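Greifen an transparenten Kanten: Zwischenstand aus dem Projekt Clustix

7. Mai 2024

Seit Dezember beschäftigt sich unsere Arbeitsgruppe im Projekt Clustix mit der Frage, wie sich Greifstrategien für durchsichtige Kunststoffbehälter aus menschlichen Vorführungen erlernen lassen. Die Vorführungen werden mit handgeführten Greifern aufgenommen, deren Kamera nahe an den Fingern sitzt. Für die hier vorgestellte Auswertung standen 300 Aufnahmen zur Verfügung, von denen 60 für die Prüfung zurückgehalten wurden.

Transparente Wände stellen die Bildverarbeitung vor bekannte Schwierigkeiten. Glanzlichter entlang der Kante ändern sich mit jeder Bewegung der Hand, und Gegenstände hinter dem Kunststoff werden leicht als Teil des Behälters gedeutet. Das Verfahren mit dem Arbeitsnamen Dralico schätzt deshalb zunächst den Verlauf der Kante und erst in einem zweiten Schritt die Stellung der beiden Finger.
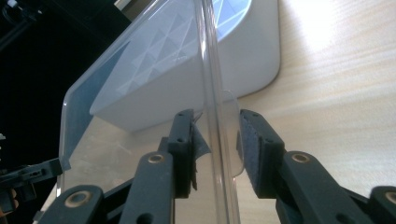 Verglichen wurden 3 Varianten. Die erste wertet nur das Einzelbild aus, die zweite zusätzlich die vorangegangenen Bilder, die dritte auch die Öffnungsweite des Greifers. Auf den zurückgehaltenen Aufnahmen lieferte die dritte Variante die stabilsten Schätzungen — vor allem bei starkem seitlichem Licht. Zwischen den beiden übrigen war der Unterschied geringer als erwartet.

Offen bleibt die Übertragung auf dünnwandige Behälter, die unter dem Griff nachgeben. In 2 Versuchsreihen wurde die Kante zwar richtig erkannt, die Schließbewegung jedoch zu früh beendet. Die Annotation dieser Reihen wird derzeit überarbeitet, anschließend wird die Auswertung mit unveränderter Aufteilung der Daten wiederholt.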